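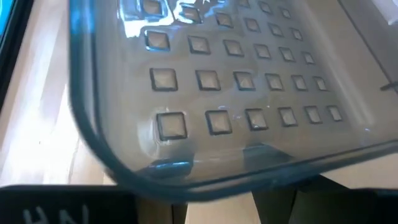
Tommont kitchen, the big sort-out
Gallery by Margarida Frade
Page 1 of 4 | 2358 views

Quick intro then pictures. We finally did the kitchen at Tommont in April, everything out, everything washed, half of it back in. Trays, tubs, racks, tins, the drawer with the string in it. Martin Cunha (sorry, Martim, it keeps correcting me) did the lifting and most of the drying up. I did the wiping and the moaning. Captions written in a rush on the train so forgive spelling. Click for large, if large is working.

Trays and plastics

Clear trays, first lot. Washed in the big sink with far too much washing up liquid. Rinsed, then rinsed again.

Same again from the other side of the table. Light much better by the window, should have started there.

Tray with the squares in the bottom. Horrible to clean, lovely to look at. An old soft toothbrush gets round the edges of each one, a sponge just slides over the top.

Close up of a corner before scrubbing. Flour, we think. Or icing sugar. Set like cement whatever it was.

After. Spot the difference please, my shoulder would like some credit.

Lids. Tried each lid on each tub until it fitted or we gave up. The give-up pile went to Merdale with the rest of the donations.

Tubs stacked by size. Lasted until supper.

The see-through ones dry with spots on if you leave them, water is very hard up here. Tea towel straight away, and a dry one, not the one that's been on your shoulder all morning.

Drawers

Top drawer. Cutlery, mostly. Also a bicycle key.

Second drawer, before. Wooden spoons, a whisk with a bent wire, birthday candles, batteries that may or may not be flat.

Second drawer, after. Candles now in a jar. Batteries in Martim's pocket, where they will stay untill the wash.

String drawer. Left alone. Some things you leave alone.

The runner on the bottom drawer wanted a bit of candle wax rubbed along it. Runs beautifully now. Almost too well, came out on my foot.

Lining paper going in, the Lundel stuff, yellow check. Measure it twice. We measured once and then had a nice strip left over for the window sill.

Tins and jars

Cake tins. Rust on the big square one, scrubbed with half a potato and bicarb, dried in a low oven. Came up fine apart from one corner.

Jam jars soaking. Labels come off in hot water, the glue doesn't. Cooking oil on kitchen roll, leave it, go and have lunch, come back.

Jars on the shelf. Lentils, rice, the other rice. Labels by Martim, handwriting also by Martim, so if you want to know what's in one just open it.

Spices. Smelled every one. Anything that smelled of cupboard went in the compost.

The tea tin, dented, staying.

The table

Everything out at once. Looked like a jumble sale and felt like one too, people kept coming in and asking for things.

Table cleared and wiped down. Warm water and a drop of soap, dried off with the grain. It's had a hard life and shows rings if anything wet sits on it, so mats please!!

Keep pile on the left, Merdale pile on the right, don't-know pile in the middle. You can guess which was biggest.

Don't-know pile an hour later. Same pile, different shape.

Margarida's tea going cold. (Me. I am Margarida.)

Shelves and cupboards

Under the sink. Won't go into it. Gloves.

Cupboard by the door, shelves out and scrubbed. Bottom shelf had warped so we turned it over, and it now bows upwards, which looks quite cheerful.

Tall cupboard. Trays go in here standing on their edges with a rack between, so you can pull one out without the others coming down. Tapia rack, second hand, bit wobbly, fine.

Flat ones at the very bottom, the rounded ones higher up as they roll about if they get the chance.

Wiping the tops of the cupboards. Please do yours. Not saying any more than that.

Hooks back up. The colander has its own hook again after a long time living on the oven.

Last few

Dish rack full, draining board full, clean towels on the chairs, things drying all over the place.

Martim on the step, back view, eating the last of the bread.

Window open to let the bleach smell out. Raining in a bit.

Kitchen at the end, lights on. The floor wanted another mop but we'd both had enough by 4 and the fish shop shuts early.

Bits people have asked me

What did we use on the plastics? Washing up liquid and warm water. Not boiling, it clouds them, I've done it to a perfectly good jug. For grease that won't shift, a paste of bicarb on a soft brush, small circles, plenty of rinsing after.

Scratches don't come out. I tried toothpaste and got a minty scratched tray.

Were the trays dear? No idea, they came with the house. If yours have cracked then chuck them, the cracks hold the muck and you'll never get it out.

Where does the Merdale pile go? To the community kitchen there, they take anything clean and whole. Ring first as they've not much room. No knives.

Can I have the yellow jug? No, Martim's got it.

Next page is the pantry, page 3 is the shed (blurry), page 4 is the lunch afterwards with everybody squinting. There were over 1000 pictures on the camera before I weeded them, mostly my thumb, so count yourselves lucky. Will add the missing captions on page 2 when I get a minute. If you want a copy of anything tell me the page and what's in it, the numbers went funny when I moved them across.

M.F.

Next page > Pantry
Back to Tommont albums
Comments (19)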